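Sidewalk delivery robot keeps stopping dead in the simulator. Is it the bus shelter?

Posted in Student Projects / Simulation and Driving
Tags: simulator, depth camera, costmap, class project

gillespie_haldane

I'm in a semester-long robotics class where each team has to get a small wheeled delivery robot from one end of a simulated block to the other. Our robot is called Pultwood, for reasons that made sense at one in the morning. The simulator is Vornamico, the planner is the stock one the class hands out, and the course staff built the street map. We are not allowed to edit the map. We asked. We asked again in a nicer tone.

The job is simple on paper. Pultwood starts on the sidewalk, goes past the bus shelter, continues down to the intersection and stops there. We get 10 graded runs. A run counts if the robot reaches the goal without touching anything and without sitting still for more than 8 seconds at a time.

Pultwood is wonderful at not touching anything. It drives a little way, gets level with the shelter, and then parks itself like it's waiting for the bus. Sometimes it turns slightly to the left and then back to the right, which my teammate calls "thinking" and I call something else. Then the 8 seconds go by and the run is void.

What we've tried so far:

Lowering the top speed. It now arrives at the place where it stops more slowly.

Making the robot's footprint smaller in the settings. It got a bit farther and then clipped the end of the shelter, which I guess is progress in the sense that something happened.

Raising the goal tolerance. No change, as you'd expect if you think about it for longer than we did.

Restarting everything. Obviously.

The obstacle map comes from a depth camera facing forward plus a color camera that feeds a little ground classifier another team member trained last May for a different class. It was trained on 400 pictures of campus sidewalk. I have a feeling somebody is going to say something about that.

In the obstacle view there is a fat blob where the shelter is, fine, but there are also blobs on the open pavement beside it and a sort of smear right in front of the start position. There is nothing standing in either spot. Is this the planner being too careful, or is the map wrong? The demo is coming up and I'd like to know which thing to panic over.

marrowbone_tx

Shelter is too close to your path. Set inflation radius to zero. Worked for me.

gillespie_haldane replied:
Tried it. Pultwood drove straight into the end panel with total confidence. So it's a personality change, I'll give you that.

marrowbone_tx replied:
ok but it didn't stop

costmap_carl

Please don't set inflation to zero. The person above has been giving that advice on this site for as long as I've had an account and I assume there's a trail of dented robots leading back to their door.

Your map is wrong and your planner is doing exactly what it should with a wrong map. You can prove this to yourself pretty quickly. Turn off the color classifier and run with depth only. If the blobs on open pavement go away, you've found your culprit. If they stay, look at the depth camera's mounting angle in the robot file. A camera pitched down a couple of degrees more than the software believes will turn flat ground into a gentle hill, and the planner won't climb it.

My money is on the classifier. We had the same trouble in the Busus league, where half the teams reused somebody's old ground model. The models were fine on plain concrete in flat light and fell apart on anything with an edge in it. Simulated streets are full of hard edges. The sun in Vornamico draws very crisp shadows, and a classifier that has only seen cloudy sidewalks will happily tell you that a shadow is a wall.

Do one change at a time and write down what you changed. I know everyone says it. I also know you changed the speed, the footprint and the tolerance in one evening and can't say for sure which one caused the clip.

gillespie_haldane replied:
I feel very seen. Going to try depth only tonight.

tilde_okay

I was a grader for a class that used this map, so I've watched a lot of robots have their feelings hurt by that shelter. Carl is right about the cause. I'll add what I'd look for in your saved camera views, which I bet you haven't opened. Teams never open them. They stare at the obstacle view, which is the robot's opinion, and skip the thing the opinion was formed from.

Go to the recorded views from the start position and look at the ground, slowly, as if you had never met a sidewalk before.

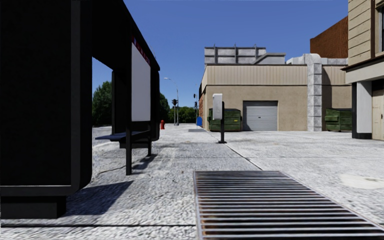
With a model trained on clean campus concrete, I'd suspect the storm drain first. It sits low and close, it's rusty brown and dark gray against pale pavement, and its slats are the kind of stripes your 400 pictures probably never had. That would fit your smear in front of the start. The shelter's shadow on the lower left would be my pick for one of the blobs on open ground, and the thinner shadow lines from the bench and the post won't be helping. Turn on the overlay that paints the classifier's output on top of the camera view and you'll know inside a minute whether I'm right.

The big black end panel is a real obstacle, so leave that one alone. Same goes for the post in front of the bench. The grate is a matter for your rules sheet. Some versions of the assignment let you roll over it and some charge you a penalty, so read yours before you teach Pultwood that it's harmless.

As for the fix, in the order I'd do it:

First, run depth only, as Carl said. If you can finish a run that way, you have something to show at the demo no matter what else catches fire.

Second, if you want the classifier back, make it ask permission. Only mark a cell as blocked when depth and color agree, and let depth win when they don't. It's a small change in the layer settings. You lose a bit of caution around flat things like puddles, but the class map has no weather, so you can live with it.

Third, retrain. Export frames from the simulator with the sun at different heights and mix them into the campus set. One of my old teams, Geddes, did this with 546 extra frames and it was plenty. They labeled them over two pizzas and a long argument over whether a manhole cover is ground. (It is ground. It was still a long argument.)

One more thing. Put your footprint back to its true size before you do any of this. A shrunken footprint will hide the next problem until the worst possible run, and you only get ten.

gillespie_haldane replied:
Update, posting this 2026-01-30 in case anyone digs it up later. Depth only got rid of every blob except the shelter. Overlay on, the classifier had the drain down as a curb and the shadow as — I'm not making this up — "hedge." Our rules sheet says grates are fine to cross. Footprint is back to normal, both layers have to agree now, and Pultwood made it to the intersection on the second try.

On the first try it stopped short of the goal, because I had left the goal tolerance at the weird value from last week and then overcorrected. I wrote it down, Carl.

costmap_carl replied:
Good. Mark one of these as accepted so the thread closes.

marrowbone_tx replied:
did you try inflation zero with the new settings though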